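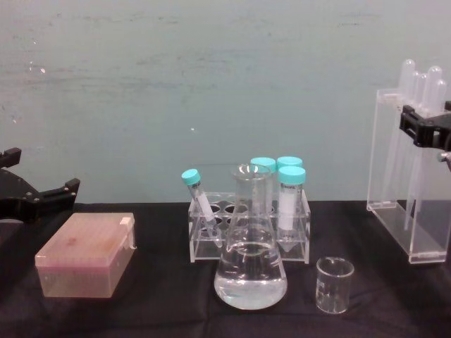
Grakton grippers at the bench: tip box, tube rack with conical tubes, flask, beaker and pipette stand on black cloth.

Search products, parts and guides
Search
Clear

The Grakton Two-Arm Bench Set: what to budget for before you buy

6 minute read

Hi, I'm Oskari Nieminen, and I look after the automation side of the catalog here at Mimosstead. I get more email about the Grakton set than about everything else on my shelf put together, and most of it comes down to money and table space, so I've rewritten this page to deal with those first. The spec sheet is still available if you write and ask for it. It's dry reading but it's complete.

What you're buying

The set is two arms, two black two-finger grippers, the controller, one stop button, the cables and a pair of table clamps. Each gripper takes swappable fingers that bolt on, and the standard fingers come in the box. The table doesn't come with it (people do ask!), and neither does any labware. If you already have racks, flasks and pipette stands you like, start with those. I'd much sooner you tested with the stuff your people use every day than bought a nice new matching set that nobody in your lab has ever touched.

Who it suits

Small labs and teaching labs, mostly, and anyone who wants to try out handling jobs on a bench before spending real money on a closed system. Picking up capped tubes, setting them in a rack, moving a tip box from one side to the other, that sort of thing. I wouldn't buy it for high volume work. If you're running plates all night long you want a proper liquid handler, and I'll happily tell you so on the phone and lose the sale.

Clear labware, and why I keep going on about it

Look at how much of an ordinary bench is see-through. Acrylic rack, acrylic pipette stand, glass flask with clear liquid in it, glass beaker. When one clear thing stands in front of another, a camera has a hard time telling where the first one stops. So please budget for two things that cost very little: a plain dark cloth or mat, and decent, even lighting. I like black cloth. It wrinkles, and you'll want to pull it flat before you start, but it's cheap and you can wash it. Colored caps are a help too. Turquoise is easy to pick out against black, and if your supplier gives you a choice of cap color at the same price, take something bright.

Table space

Here's where most plans go wrong. People measure the arms and forget the elbows. Leave 27 inches clear on the outside of each arm, and more if there's a walkway on that side. Push the table up to a wall if you like, that's fine for most jobs, but check that the arms can still lift over your tallest item without bumping the paint. A pipette stand with the bulbs sticking out of the top is taller than you'd think. Measure it with the pipettes in!

And please don't put the set on a folding table. I had a customer do this and we spent two weeks on email blaming the software.

The budget, the way I'd write it

The set itself is on quote, since the price moves with the finger type and the cable length. Past that, put these lines in your plan:

Spare fingers. One extra pair per arm. They get scuffed, and soft pads wear out faster than the catalog says. Part number 203 is the padded pair, and it's the one I'd order for glass.

Breakage. You will tip things over while you're learning, so put in a few extra beakers and a bag of tubes. Use water for the first month, in everything.

Mounting and power. I tell people to set aside $400 for a mounting plate and a separate power strip. Some spend less. If you need an electrician to come out then it's going to be more, and you should ask early because they're booked up.

Training time. This is the line everybody leaves out. Somebody on your staff has to learn it and keep at it, and their hours are a real cost. Put a name next to the line, too. A set that belongs to the whole department ends up under a dust cover.

Software. Clodik comes with the set and covers the basics: teach a position, save it, play it back. The camera add-on, Tiêu, is sold separately on a yearly license. You don't need it if everything on your bench goes back to the same spot each time. You probably do if tubes can end up leaning in the rack at odd angles, or if several people share the table and each has their own idea of tidy.

Do you need both arms?

Maybe not! One arm can move a tube from rack to rack perfectly well. Two are handy when something light needs to be steadied, like a tall stand, or when your bench is wide and one arm would be stretching across the whole job. You can buy a single arm now and add the second one later, and the controller has the port for it already. The only catch is that the second arm bought alone costs a bit more than it does in the set.

Delivery and returns

Lead time is over a month at the moment, and it tends to stretch in June when the schools are all spending what's left of their budgets. We ship in two crates. Keep them until you're sure, because returns have to come back in the original foam. Opened software licenses can't be returned.

For a quote, send me a photo of your bench, the table measurements and a list of the labware you want to handle. Rough is fine. A phone snapshot with a tape measure lying on the table has saved me a lot of back and forth.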